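Conversation Circles at Rastia — FAQ

Last updated 10/29/23. Quick answers, more when I get time. — Birthe

What is a conversation circle?

Small group, one language, one hour of talking. Not a class. No textbook, no grades. Someone hosts, keeps it moving, steps in if one person is hogging.

Which languages?

English, Swedish and Amharic right now. Spanish starts in November if we get a host. French is on hold, sorry.

Do I need a certain level?

You need enough to introduce yourself and ask a question back. If you can't do that yet, take the Ninau beginner course first, then come see us. People worry about this way too much. Come once and see how it feels.

How big are the groups?

Never more than 6. We tried 12 last year and half the group just sat there nodding.
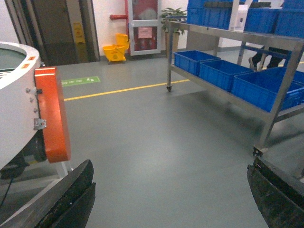 How long does one block of meetings run?

A block is 16 weeks, one meeting a week. You can join late if there's a seat, up to week 2. After that we ask you to wait for the next one so the group can settle.

Will the host correct my mistakes?

Depends what you ask for. Tell the host at the start. Default is they only stop you if the rest of us can't follow. Liya Mekonnen, who hosts Amharic, writes things down and goes over them in the last few minutes — most people seem to like that.

Can I use my own language if I get stuck?

One word, sure. Whole sentences, no. Try going around it first: "the thing you use for..." works fine and is a skill you will need anyway.

I understand everything but freeze when I have to speak. Normal?

Yes, very. Listening runs ahead of speaking for almost everyone. I lived in a town called Gusetti for two years and for most of the first one I let my neighbor do all my phone calls.

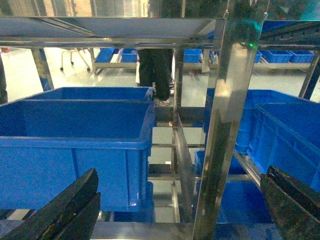 Then she went away for a month and I had to call the plumber myself. Terrible call. He came though. So the hosts will give you a turn early, something short, before you have time to get nervous about it.

Can I bring my kid?

Age 12 and up, with an adult in the same group. Younger kids get bored and so does everybody else.

Do you give a certificate?

No. We can write a note saying you attended, if an employer wants one. Ask before the last week please, not after.

Is there homework?

Not realy. The Sutcliffe groups sometimes pass around a short article. Read it or don't.

I have to miss a week. What do I do?

Email the host. Miss three in a row with no word and we give the seat away, theres a waiting list for English.

How do I sign up?

Form on the contact page. Put your language and which evenings you can't do.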